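How I Get a Protest Permit for a Small March (and Keep My Sanity)

I've now pulled the permit for four marches in Plokcombe, and every spring somebody emails me asking how it's done. So I'm finally writing it all down! Your town will have its own forms and its own deadlines, so treat this as the way I do it and check the local rules before you print a single flyer.

Start with the route, and I mean walk it. Bring a stroller if you can borrow one. My first route looked great on a map and had a flight of stairs right in the middle (oops). Write down every street you cross, every bus stop, and any place where the sidewalk gets narrow. If you plan to stay on the sidewalk and stop for the lights, a lot of towns won't ask for a permit at all. Once you want the street itself, they will.

Next, call the clerk's office before you fill anything in. I like to call at 9 in the morning, when I can usually get a real person. Ask which form you need, how early it has to be in, and who else has to sign it. In our case the form goes to the clerk, then the police, then the people who run the buses, and the buses are always the slow part. Get the name of whoever you talk to and write it at the top of your notes.

Then comes the crowd number. The form wants one figure and you'll be tempted to go big. Don't! We wrote 4,000 on our housing march because it sounded impressive, and the town came back wanting extra barriers and a second first aid station. We had 800 people. The year after, I went by sign-ups and what we'd had before, and the whole thing was so much easier.

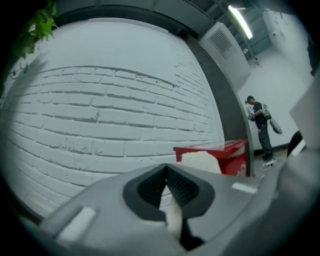
Insurance scares people off more than anything else. Ask the clerk whether you need it, because small marches here often don't. If you do, get quotes for one-day event cover and read what they leave out. Ours came to $139, split between the tenants' group and the Fotness Reading Room, who were lovely about it. If the cost is a real problem, ask if there's a waiver. There was a form for that too, and I only found it on my third try.

Now marshals. I want one for each corner where we turn, plus a couple at the front and back. Eight was plenty for our last route. Kátia Batista trains ours in her garage the week before, and her rules are short: wear the vest, keep walking, don't argue with anyone on the curb. If a counter-protester wants a shouting match, the marshal stands between the two sides and keeps our people moving. She makes everyone practice this, with her playing the shouter, and she's frighteningly good at it.

Agree on your speakers and your message early, and put it in writing. We had a nasty argument one June when Ismael Mendonça found out a guest speaker had said some pretty ugly things at another rally. He was right to bring it up, and we should have looked before we printed the name. These days two of us read up on every speaker, and the group votes before any invitation goes out.

When the permit comes back, read all of it. Check the date, the start time, the streets and the sound rules. Mine once said Valcárcel Street where it should have said Valcárcel Avenue, and fixing it took three phone calls. Make paper copies for yourself, the lead marshal and whoever is driving the sound truck. Phones die.

Last thing: bring trash bags and send somebody back along the route afterward. The clerk remembers who left a mess, and you'll be asking her for another permit next year.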